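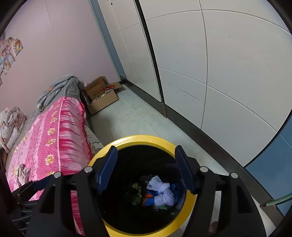
Subject: Re: [magsi-users] Clips stutter on older tablets after the update?

Hi all,

Sorry for the slow answer, I wanted to try a few things before I piled on. Quoting the part I'm replying to:

> Since moving to the new Magsi my ride videos play fine for a
> few seconds and then go choppy, mostly when I drag the timeline
> back and forth. Tablet is an old one, 2 GB of memory. Same
> clips were smooth before. I already cleared the cache and
> reinstalled, no change. Is it just me? I'd rather not buy a
> new tablet just to trim bike videos.

It isn't just you! My tablet is the same sort of age (the one with the button that sticks) and I got exactly that, smooth at first and then a slide show as soon as I touched the timeline. I was all set to blame the tablet, and I had even started looking at prices, which was a depressing evening.

What fixed it for me was the preview setting. The update quietly switches it to "Full" for everybody, even if you had it on "Light" before. Go to the gear at the top right, then Playback, then Preview quality, and put it back to Light. You have to close the app all the way afterward, swiping it off the list of open apps, or it keeps using the old previews. I missed that the first time and decided the setting did nothing, and then spent an hour on other stuff that really did do nothing.

Light only changes what you see while you're editing, by the way. The exported video comes out at full size. I exported the same clip both ways and played them on the big TV and couldn't tell them apart, though my eyes are not what I'd call scientific equipment.
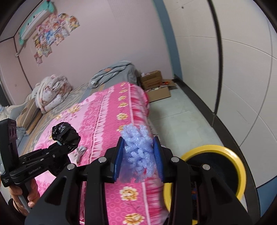 The other thing I'd check is how many clips you have sitting in one project. Mine was a monster, 73 clips from the whole Vurcombe trail weekend, all thrown in together because I'm lazy about sorting. Even on Light it was a bit jerky toward the end of the timeline. I split it into two projects, one for each day, and now scrubbing is fine all the way through. If you go this way, use Duplicate and then delete what you don't want from each copy. Don't use Move, at least not yet - it lost my captions on the second half and I had to type them all again. I've reported that one, and I'd love to know if anybody else sees it.

Storage is worth a look too. I was down to 835 MB free, and Magsi doesn't warn you, it just gets slower and slower and sulks. Most of the space was old previews from projects I deleted ages ago. Clearing the cache from the tablet's own settings doesn't touch those (that may be why it made no difference for you). There's a separate button inside the app, under Storage, called Remove unused previews. It took forever and the progress bar sat at 30 percent so long that I went and made a sandwich, but it did finish, and I got back a lot more room than I expected.

Things I tried that made no difference at all, to save you the time: turning off Wi-Fi, turning off the motion thing in the tablet's accessibility settings, taking the case off in case it was getting too warm, and copying everything to a memory card and back.

I also gave Eltosau a go for a couple of evenings, as somebody here suggested it last month. It's quick, I'll give it that, and it opened the big project without complaining. But I could not get on with the trimming. You have to hold, wait for the little buzz, and then drag, and half the time I ended up moving the whole clip instead of the end of it. It also has no way to lock the sound track, and I use that constantly. If you only do short clips with no music you might like it better than I did. The free version has everything except the titles, so it costs nothing to find out.

One question of my own while I'm here. Does anybody know whether the Trellcombe plug-in still works for straightening tilted footage? It shows up in my effects menu after the update, but when I tap it I get the spinning circle and then I'm dumped back at the timeline with no message. My handlebar mount leans to the left and I've been relying on that plug-in since June. I can do it by hand with the rotate tool, but that crops in a lot and I lose the edges of the trail, and it's a pain to do clip by clip.

If you try the Light setting and it's still choppy, post the length of your project and what you shot it on. Mine are all from the same little action camera, so I can't say how it behaves with phone video.

Good luck, and hang on to the tablet!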